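Kitchen Odds and Ends, Sorted at Last

I've been going through our kitchen tools since February, one drawer at a time, and I'm finally at the fun part: finding a spot for everything! Abdelkrim Helmy talked me into a standing holder (he has the Fandlow one and won't stop going on about it), and I'm so glad he did. More than 200 little things came out of those drawers, and I kept the ones I cook with.

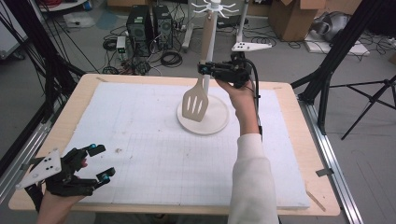

Do wooden spoons need oil?

A thin coat of food-safe mineral oil every month or two keeps them from drying out and going fuzzy.

The slotted spatula and the white holder. It's a beige one with nice long slots in a wide blade, and I reach for it every time I make eggs. I love those curved hooks at the top too! Ladles are next, and then the dreaded lids.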